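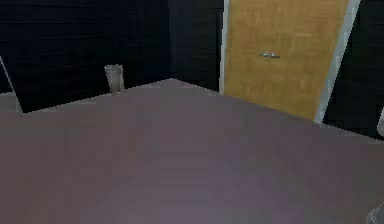

보도자료

미니크, 소규모 숙박업소 객실 보수 기록 서비스 ‘트라나우’ 정식 출시
객실별 자재·공사 이력을 한 장부로 관리, 10월까지 신규 가입 업소 기본 등록비 면제

2026년 3월 3일 화요일, 서울 — 숙박시설 관리 전문기업 미니크(Minik)가 소규모 숙박업소를 위한 객실 보수 기록 서비스 ‘트라나우(Tranau)’를 정식 출시했다. 트라나우는 객실과 욕실, 복도 등 건물 내부의 마감재와 설비, 공사 이력을 공간별로 정리해 보관하는 온라인 장부다. 게스트하우스, 민박, 여관처럼 시설 담당 직원을 따로 두기 어려운 업소가 대상이다.

미니크는 정식 출시에 앞서 2년간 시범 서비스를 운영했다. 시범 서비스에는 전국 875개 객실이 등록됐으며, 참여 업소는 대부분 운영자가 직접 청소와 간단한 수리를 맡는 곳이었다. 회사는 이 기간에 접수한 의견을 바탕으로 입력 화면을 줄이고, 종이로 출력해 벽이나 창고에 붙여 둘 수 있는 양식을 추가했다.

소규모 숙박업소의 보수 기록은 보통 여러 곳에 흩어져 있다. 타일을 산 영수증은 서랍에, 배관 기사 연락처는 휴대전화에, 도배한 날짜는 달력에 적혀 있는 식이다. 업소를 인수한 경우에는 이전 운영자가 어떤 자재를 썼는지 알 수 없어 작은 파손에도 벽면이나 바닥 전체를 새로 시공하는 일이 생긴다. 미니크가 시범 참여 업소를 면담한 결과, 가장 자주 나온 불편은 같은 색과 규격의 자재를 다시 구하지 못하는 문제였다.

트라나우에서는 건물을 객실, 욕실, 공용 공간으로 나누고 각 공간에 벽, 바닥, 천장, 설비 항목을 만든다. 항목마다 제품명과 구입처, 시공일, 시공업체, 남은 자재의 보관 위치를 적을 수 있다. 영수증과 보증서는 사진이나 문서 파일로 첨부한다. 모든 칸을 채울 필요는 없으며, 제품명을 모르면 ‘확인 필요’로 표시한 뒤 나중에 보완하면 된다.
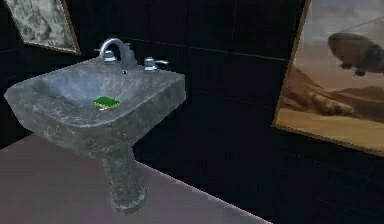
욕실 항목은 시범 운영 과정에서 가장 많이 바뀐 부분이다. 초기에는 세면대와 변기, 샤워기를 하나의 설비 항목으로 묶었으나, 고장 시기와 부품 구입처가 서로 달라 기록이 뒤섞인다는 지적이 있었다. 정식판에서는 설비를 각각 따로 등록하고, 급수 밸브와 배수 트랩 같은 부속의 교체 내역을 그 아래에 남기도록 했다. 실리콘 마감과 줄눈 보수도 별도 항목으로 분리했다.

점검 일정 기능도 포함됐다. 운영자가 점검 주기를 정하면 해당 날짜에 휴대전화나 전자우편으로 알림이 발송된다. 투숙객이 있는 객실은 일정을 뒤로 미룰 수 있고, 미룬 사유는 기록에 그대로 남는다. 알림은 객실별로 끌 수 있어 비수기에 닫아 두는 방은 제외할 수 있다.

기존 예약 관리 프로그램과의 자동 연동은 이번 정식판에 들어가지 않았다. 미니크는 업소마다 사용하는 예약 프로그램이 달라 연동 방식을 검토하고 있으며, 당분간은 운영자가 객실 사용 여부를 직접 표시해야 한다고 설명했다.

자재 정보 구축에는 인테리어 자재 유통사 플랄트홀름(Plaltholm)이 참여했다. 플랄트홀름은 자사가 취급하는 벽지, 타일, 목재 바닥재의 품번과 규격, 단종 여부를 트라나우에 제공한다. 이용자가 등록한 자재가 단종 예정 목록에 오르면 안내문이 표시되며, 대체할 수 있는 제품의 규격도 함께 조회할 수 있다. 안내문에서 제품을 바로 구매하는 기능은 없다. 다른 유통사에서 구입한 자재 역시 직접 입력하면 동일하게 관리된다.

플랄트홀름은 이와 함께 견본 보관 봉투를 공급한다. 봉투 겉면에는 공간 이름과 품번, 시공일을 적는 칸이 있고, 시공 후 남은 벽지 조각이나 페인트 색상표를 넣어 보관하는 데 쓴다. 정식 가입 업소에는 첫 이용료 결제 후 우편으로 발송한다.

벽면 관리와 관련해서는 고정물 기록란이 새로 생겼다. 액자와 거울, 선반을 단 위치의 높이, 사용한 나사와 앵커의 종류, 벽체 재질을 적는 칸이다. 객실 장식을 바꿀 때 기존 구멍을 다시 쓸 수 있는지 확인하고, 벽 안쪽 배관이나 배선이 지나는 자리를 피하는 데 도움이 된다. 고정물을 철거한 뒤에도 메운 자리의 기록은 남는다. 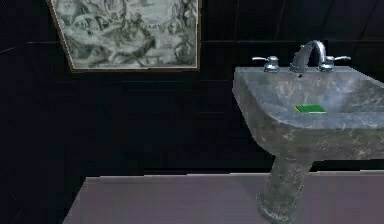

어두운 벽면에 걸린 갈색 목재 액자. 컴퓨터 렌더링 화면.

시우밍 응(Siu-ming Ng) 미니크 대표는 “시범 서비스를 시작할 때는 공사비를 비교하는 기능을 찾는 분이 많을 것으로 예상했는데, 면담에서는 지난번에 쓴 타일 이름을 알고 싶다는 말씀을 훨씬 자주 들었다”며 “그 의견에 따라 견적 기능 개발을 미루고 자재 기록부터 완성했다”고 말했다.

그는 이어 “운영자 한 사람이 접수와 청소, 수리를 모두 하는 곳에서는 긴 입력 양식을 쓰기 어렵다”며 “수리를 마친 자리에서 휴대전화로 날짜와 품번만 적어도 기록이 되도록 만들었다”고 덧붙였다.

바닥 항목에는 마루의 종류와 배열 무늬, 표면 마감 방식, 재도장 이력을 입력한다. 목재 바닥은 같은 제품이라도 햇빛과 사용 기간에 따라 색이 달라지므로 부분 교체를 할 때 시공 당시의 자료가 필요하다. 트라나우는 교체한 위치를 방 도면 위에 표시하고, 이후 색 차이를 확인한 날짜를 추가로 적을 수 있게 했다. 물청소 가능 여부와 사용해도 되는 세제 종류를 적어 두면 청소 인력에게 보여 주는 안내문에도 같은 내용이 나온다.

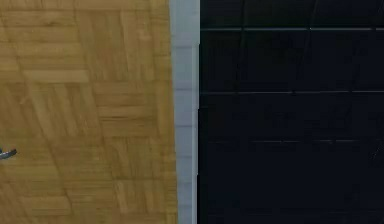

바구니 엮음 무늬로 배열한 연갈색 쪽모이 마루. 컴퓨터 렌더링 화면.

청소 안내문은 운영자 화면과 분리된 주소로 열람한다. 외부 청소 인력은 별도로 가입하지 않고 해당 객실의 주의 사항만 볼 수 있으며, 공사비와 시공업체 연락처는 표시되지 않는다. 파손을 발견하면 안내문 아래 메모 칸에 내용을 남길 수 있다. 메모는 운영자가 확인해야 정식 기록으로 옮겨진다.

개인정보와 관련해 미니크는 투숙객 이름과 예약 정보를 수집하지 않는다고 밝혔다. 등록 자료의 소유권은 업소에 있고, 이용자는 언제든지 표 형식 파일로 전체 기록을 내려받을 수 있다. 업소를 매각하거나 임대할 때는 기록을 새 운영자의 계정으로 넘기는 이관 절차를 신청하면 된다. 이관 전에 공사비 항목을 삭제할지 여부는 기존 운영자가 정한다.

서비스 운영과 이용자 교육은 숙박업 자문사 청(Cheung)이 함께 맡는다. 청은 가입 업소를 대상으로 객실 목록 작성법과 자재 확인 방법을 다루는 온라인 교육을 진행한다. 교육 자료는 35쪽 분량의 안내서로도 제공되며, 미니크 홈페이지에서 가입 여부와 관계없이 내려받을 수 있다. 안내서에는 종이 장부만 사용하는 업소를 위한 빈 양식이 부록으로 실려 있다.

현장 방문 등록도 신청할 수 있다. 담당자가 업소를 찾아 각 공간의 마감재를 확인하고 최초 기록을 대신 입력하는 유료 서비스로, 서울과 강릉, 전주, 경주, 제주 등 5개 지역에서 먼저 시작한다. 방문 등록에는 파손 진단이나 수리 작업이 포함되지 않는다. 객실 이용에 지장을 주지 않도록 방문 시간은 체크아웃 이후로 잡으며, 투숙 중인 객실은 추후 운영자가 직접 입력할 수 있도록 빈 항목으로 남겨 둔다.

트라나우 이용료는 등록한 객실 수에 따라 매월 부과된다. 욕실과 복도, 주방 등 부속 공간에는 추가 요금이 없다. 시범 서비스에 참여한 업소는 기존 자료를 그대로 유지한 채 정식판으로 전환할 수 있고, 전환을 원하지 않으면 자료를 내려받은 뒤 탈퇴하면 된다. 신규 가입 업소의 기본 등록비는 10월 말까지 면제되며, 현장 방문 등록 비용은 면제 대상이 아니다.

미니크는 상반기 중 자재 검색 화면을 개편하고, 여러 건물을 운영하는 이용자를 위한 통합 목록을 추가할 예정이다. 영어와 일본어 청소 안내문도 준비하고 있다. 예약 프로그램 연동 일정은 검토가 끝나는 대로 홈페이지에 공지한다.

가입 신청과 안내서 내려받기는 미니크 홈페이지에서 할 수 있다. 현장 방문 등록은 가입을 마친 뒤 이용자 화면의 ‘방문 신청’ 메뉴에서 희망 날짜를 지정하면 담당자가 전화로 일정을 확정한다.

미니크 소개
미니크는 중소 숙박시설의 객실 관리와 보수 계획 수립을 지원하는 기업이다. 서울에 본사를 두고 있으며, 객실 점검표와 시설 기록 양식을 개발해 숙박업소에 공급해 왔다.

플랄트홀름 소개
플랄트홀름은 벽지와 타일, 목재 바닥재를 취급하는 인테리어 자재 유통사다. 소량 주문과 보수용 낱장 판매를 병행하고 있다.

청 소개
청은 숙박업 창업과 시설 운영에 관한 자문 및 교육을 제공하는 회사다.

보도 관련 문의
미니크 홍보팀
문의 접수: 미니크 홈페이지 ‘언론 문의’ 게시판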